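4. What the furnished-unit results can and cannot show

4.1 The claim

The case for furnished social rentals rests on a short chain of reasoning. A household that moves into a unit with beds, tables and storage already in place spends less in the first months, falls behind on rent less often, and so stays longer. Each link sounds reasonable. The Prerano evaluation is the study most often cited for the whole chain, and its summary says that furnishing "promotes stable tenancies." We think the data support a much weaker statement, and this section sets out why.

The evaluation compared two sites. Brzozowska, a postwar block near the rail yard, was let unfurnished, as it had always been. Luro, a newer building on the other side of town, was let with a standard furniture package. Tenants at both sites received a questionnaire in two waves, and 404 usable forms came back. Tenancy records were then matched to the forms where consent had been given. On the headline measure, tenants at Luro were less likely to have given notice by the second wave.

4.2 Two buildings are two buildings

With one furnished site and one unfurnished site, there is no way to separate the furniture from everything else that differs between them. The list is long. Luro has elevators and Brzozowska does not. Luro is a short walk from the clinic and the grocery store. Its heating bills are lower, and its windows were replaced before the first tenants arrived. Any of these could keep a household in place for another year. The evaluation report adjusts for household size and income and treats the rest as noise, but a difference between buildings is shared by every tenant in them. Adding more tenants from the same two addresses makes the error bars shorter without making the comparison any fairer.

A reader could reply that the gap is large and that elevators are unlikely to explain all of it. Perhaps so. We have seen no estimate of how much an elevator is worth to a tenant on the fourth floor, and neither had the evaluators.

4.3 Who ends up in a furnished unit

Applicants were allowed to state a preference. This was a decent thing to do and it damages the comparison badly. People who own furniture, or who have family nearby willing to give them some, had good reason to ask for Brzozowska, where the rent was lower. People arriving from shelters or from abroad had good reason to ask for Luro. The two groups differ in ways that bear directly on how soon they might leave. Someone with a houseful of furniture and a local family probably has other places to go. Someone without either may stay because leaving is hard.

Staying is therefore an awkward measure of success. A tenant who remains in a unit for lack of any alternative is counted the same as one who remains because the unit suits her. There is a further problem that the report mentions only in a footnote. Tenants at Luro do not own the furniture. On leaving, they must find a bed, a table and somewhere to keep their clothes, all at once, in the same month that they pay a new deposit. Tenants at Brzozowska take theirs with them. If furnishing raises the cost of moving out, it would produce longer stays even if every tenant disliked the package.

4.4 The satisfaction items

The questionnaire tried to get at this with 11 items on satisfaction with the home. The average score was higher at Luro, and the report leans on this to argue that longer stays there were freely chosen. We are less persuaded. Several items ask about having enough of something: enough seating, enough storage, enough room to eat together. A tenant who has just been handed a furnished home will score well on these almost by definition. Remove them and what remains is a small difference on items about noise and repairs, where the age of the building seems a better explanation than the contents of the bedroom.

The items also assume that respondents agree on what the package is. In both waves the form refers to "the furniture provided," with no list attached. Packages were changed as suppliers changed, broken pieces were swapped out, and some tenants asked for items to be removed to make space for their own. By the second wave, two households on the same corridor could be rating quite different sets of things. The report contains no inventory by unit, and our request for one produced a purchase ledger that records what was delivered to the loading dock and says nothing on where it went.

Photographs do little to fill the gap. The report prints several interiors and describes them as typical, but a picture of one unit cannot tell us what stood in the next, or what was there six months earlier. Figure 2 should be read with the same caution.
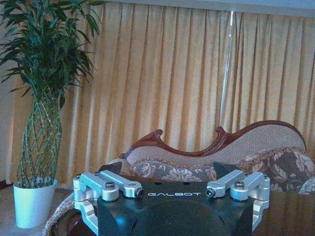
Figure 2. View toward furniture in a Luro unit.

4.5 The Fusow follow-up

Supporters of the chain usually turn next to Fusow, where a similar package was introduced in a single building and turnover was compared before and after. Turnover fell. This design avoids the problem of comparing different addresses, but it brings in another. Rents on the open market in Fusow rose sharply over the same period, and turnover tends to fall when moving becomes expensive. Without an unfurnished building in the same town, tracked over the same months, the fall could belong to the market as easily as to the beds. The Fusow authors acknowledge this in their discussion and then repeat the stronger claim in their abstract.

It is sometimes said that two imperfect studies pointing the same way are better than one. That holds when their weaknesses are unrelated. In this case both studies count a tenant who cannot afford to leave as a success, and both would give a favorable answer in a tight rental market whatever was in the units.

4.6 What would change our view

A fair test would not be difficult to run. Furnished and unfurnished units could be mixed within one building and assigned by lottery among applicants who would accept either. Tenants leaving a furnished unit could be allowed to take the package with them, which would remove the exit cost described in 4.3. Each unit would need a dated inventory. Rent arrears, which come first in the chain and are already recorded every April, should be reported alongside length of stay. The Prerano evaluation held the arrears data and left them out, and the report does not say why.

We do not claim that furnishing has no effect. A family that sleeps in beds on its first night is better off than one that sleeps on the floor, and that may be reason enough to pay for the package. The claim about stable tenancies is a separate one, and on the present evidence we would not build a budget on it.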